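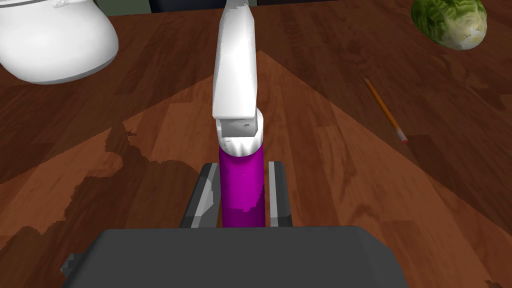

Collecting Simulated Demonstrations for a Tabletop Pick-and-Place Policy
Agudelo Robotics Laboratory, Elville College
Final Project Report, submitted Oct 25, 2018

1. Purpose

The project set out to assemble a body of example episodes from which a manipulation policy could be trained by imitation. The laboratory's earlier set, recorded against a plain gray background, produced a policy that performed well in that background and poorly in any other. The present work was therefore carried out in a furnished simulated room with a wooden table, household objects and ordinary indoor lighting.

The report covers the recording procedure, the rules by which episodes were accepted or rejected, and the condition of the set as delivered. Training results are outside its scope and will be reported in November.

2. Equipment and Software

All episodes were recorded in Jeltik, the simulation environment maintained by the laboratory. The simulated arm carries a parallel gripper with two fingers, and a camera attached near the wrist records the view along them. Operators controlled the arm with a handheld input device. Clarnix, a logging program written for this project, stored the camera images, joint positions, gripper opening and operator commands on a common clock.

Early trials showed a delay between the stored images and the stored commands. The fault was traced to the way Clarnix buffered images before writing them to disk. Episodes recorded before the correction were discarded and do not appear in any figure in this report.

3. Recording Procedure

Each episode began with a short written instruction naming the object to be grasped. The operator moved the arm toward the object, closed the gripper, lifted, and released at the assigned location. Object positions were changed between episodes by a script, and distractor objects were drawn from a list of 16 household models that included vegetables, pots and stationery.

Operators were asked to work at a steady pace and to avoid long pauses. A policy trained by imitation will copy hesitation as readily as it copies useful motion, and several practice recordings contained pauses long enough to be a concern.

The wrist camera turns with the arm, so its view changes considerably during an episode. Much of the recorded material shows the furniture and the walls in addition to the work surface. These images were retained. A policy that has only been shown the table from above has no basis for acting when the arm is turned elsewhere.
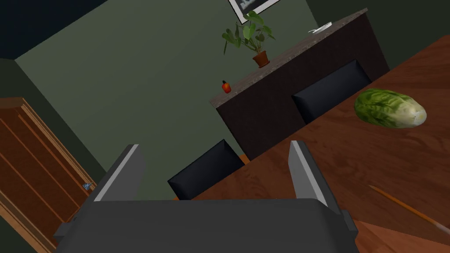

Figure 2. Wrist camera view with the gripper open, showing part of the dining table, two chairs and the kitchen counter.

4. Review and Acceptance

A total of 224 episodes were submitted for review. Each was replayed in full by a student who had not recorded it. The reviewer confirmed that the instruction matched the object grasped, that the object was released at the assigned location, and that the log contained no gaps.

Of the submitted episodes, 39 were rejected. In 14 of these the object slipped from the fingers during the lift. The others were rejected for incomplete logs or for a mismatch between the instruction and the object - a problem that became less frequent once the instruction was displayed on the operator's screen throughout the episode. The accepted set contains 185 episodes.

The slipped grasps were stored in a separate folder with their labels intact. They may be of use in a later project on failure detection.

5. Views with Little Visual Content

Review also raised the question of images in which no task object appears. In some wrist positions the camera records little more than the gripper and a bare wall. The reviewers first proposed removing such images, but doing so would have broken the continuity of the episodes. They were instead marked with a flag in the Clarnix index, and the training code may include or exclude them as required.
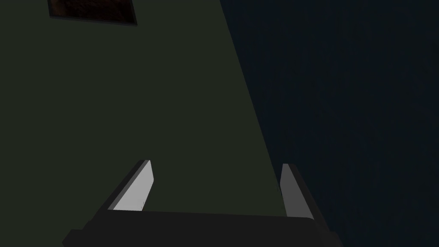
Figure 3. Open gripper against the green wall, with no task object in view. The lower part of a framed picture is visible at upper left.

Low light presents a related difficulty. The dark parts of the gripper offer little contrast in dim views, while the light gray finger pads remain easy to distinguish. Future recordings should vary the room lighting on a fixed schedule, which was not done here.

6. Limitations

The set was recorded in one simulated room with one gripper model. Contact between the fingers and soft objects is approximated in Jeltik, and grasps on the vegetable models should be treated with caution. No comparison with a physical arm was made.

7. Deliverables

The accepted episodes, the Clarnix index, the object list and the review forms have been placed on the laboratory server under the project directory. The recording guide for new operators is included as Appendix A.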